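Gesta Cloth Handling Demonstrations
Data card, release of 27 Jun 2018

Summary

Gesta is a collection of human demonstrations of cloth handling, recorded with a hand-held gripper. The operator holds the device by its handle and performs the task directly, and the recorded motion is later used to train a robot arm. The collection contains 356 demonstrations by 6 operators. It is maintained by the Skulwood manipulation group. Correspondence should be addressed to Filippos Christodoulou.

Contents

Each demonstration consists of head-view video, the gripper trajectory, the opening width of the jaws, and a task label. Labels are drawn from a list of 14 short instructions, such as "pick up by the shoulder" or "flatten the near side." Of the demonstrations, 175 begin with the cloth crumpled. The remainder begin with the cloth flat or partly folded.

Collection procedure

The work surface is covered with plain fabric, and the item to be handled is placed on it before recording starts. Operators are instructed to approach a raised fold from above and to close the jaws only after the tip has come to rest. The head view must include both the cloth and the gripper for the full length of the demonstration. Demonstrations in which the gripper leaves the view are marked "partial" in the index and are not used in the training split.
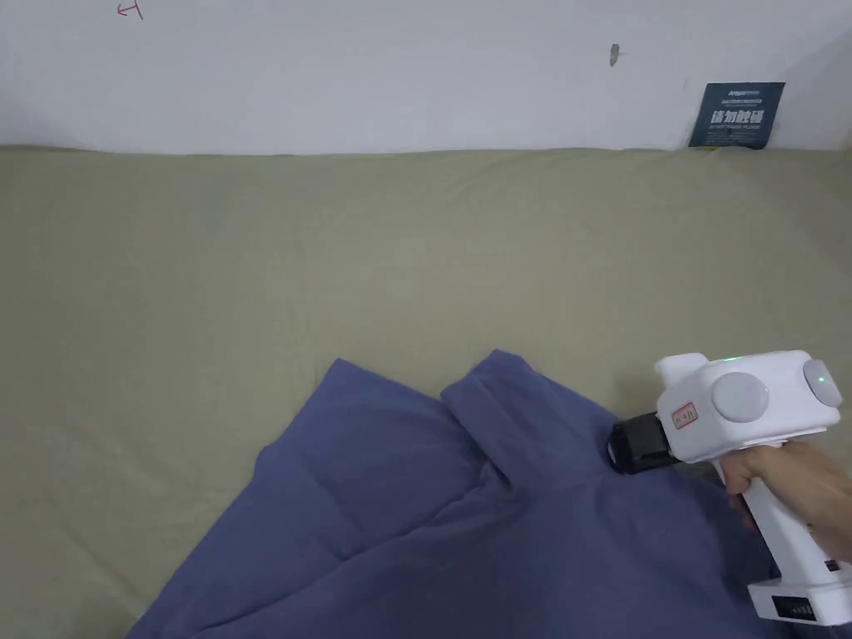 Stanisława Baran objected, on reviewing the draft procedure, that a rule requiring the tip to come to rest would teach the arm to hesitate over every fold, and asked that the pause be trimmed before training. The pause has been retained in the raw files. A trimmed version of each trajectory is supplied in the folder "short," with the original timestamps preserved.

Labeling

Start and end points of each grasp were marked by Ifigeneia Tzavaras and checked by Makis Zacharopoulos. Where the two disagreed, both values are given. Users should read the field "grasp_b" before discarding "grasp_a."

Known limitations

All operators are right-handed. Dark garments are more common than light ones, and thick materials such as towels and denim are absent. Jaw width is unreliable below the thickness of a single layer of thin cotton. Force was not recorded.

Terms of use

The collection may be used for research and teaching. Redistribution of the video requires written permission from the group.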